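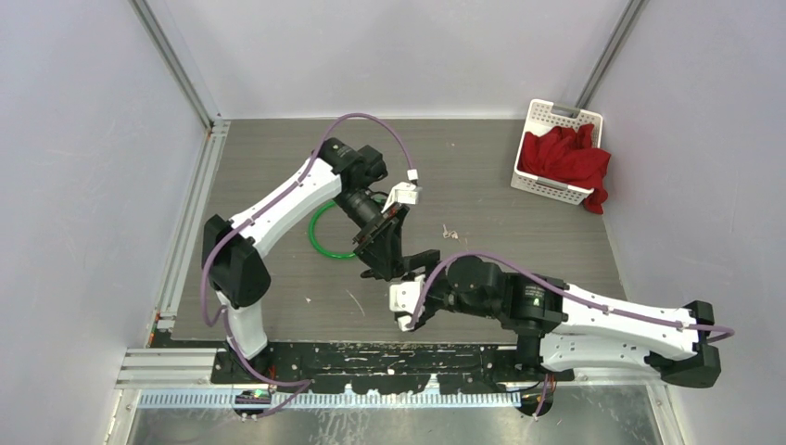
Photo: Homa Tehrani / Umthorpe site

Home | Sites | Checklists | Training | Contact

Two-arm bench, monthly safety check, February
Site: Umthorpe
Checked by: Homa Tehrani

1. Emergency stop within reach of both stools. PASS
Pressed it from each side, arms dropped out of drive every time. Lovely short travel on the new button.

2. Arm bases tight on the black mounting plate. PASS
Plate is scuffed all over, cosmetic only. No movement at either base when pushed by hand.

3. Purple cables clipped along both arms. PASS WITH COMMENT
Clips all hold. There is a length hanging from the left arm's shoulder down towards the front edge, and I'd like it tied back before someone's sleeve finds it.

4. Red and black wires, right-hand side. ACTION
They come out under the plate where people wipe down. Trasari to fit a cover.

5. Grippers clear of each other at closest approach. PASS
The gap is small by design! Ran the handover 20 times at slow speed with no contact.

6. Bench clear of small items before start. ACTION
Small metal thing and a white speck left on the top, plus the green ring. Ring is fine if it's part of the job, the rest goes in the tray.

7. Cloth basket, back right. COMMENT
Red cloth is hanging over the rim. Tuck it in before the arms move.

8. Staff briefed. PASS
All 6 on the shift have done the Parsa session, and 3 have signed off to restart after a stop.

General comments
I am so pleased with how this is going. Sorting used to mean a whole shift of the same reach and twist, and now people set up, watch, and step in when something snags. Two of the team have asked to learn the programming side, so please can we find them the hours? What has changed is where the risk sits: fewer sore shoulders, more hands going into the bench to free a bit of cloth. Stop first, then reach, every time. Cosasgate want to come and see it, and I've said yes.

Items 4 and 6 to be closed before the next check.

8 comments | 3 shares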